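Speaker notes -- "Can it set the table yet?"
Sasteck user day, August 6, 2018
Tapio Keskinen, Saarela

Start slowly. Wait until the people in the back have sat down.

My question for today is small. I don't ask if a machine can run a kitchen. I ask if it can put one piece of food on one dish, in a home or in a staff canteen, so that a person would accept the result. We use toy food for most of this work, such as corn.

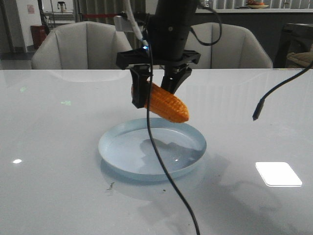 At home you do this while you talk on the phone. For the machine there are many small decisions: how hard to hold, how low to go, when to open the fingers. If it opens too high, the piece can bounce. If it goes too low, it pushes the dish. (Pause. Ask who has children that set the table.)

Next, the cost. The budget for our kitchen study was 3785 euros, without salaries. In July the team in Ulstead planned 200 trials with 5 objects. I will not show the table of results, it is in the handout.

Speak here about surfaces. Shiny tables are common in homes and they are difficult for cameras, for they give back every lamp in the ceiling. Tramanton asked me about this last year and I had no good answer. Now I have half an answer -- look from more than one place.
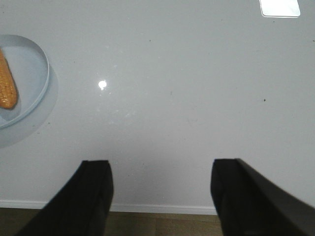

So, is it ready for chores? My opinion is no for the home, and maybe for a shop floor, where the same part comes to the same place all day. In a home, somebody moves the dish.

If there is time: the question about washing the fingers. If not, go to the handout and take questions.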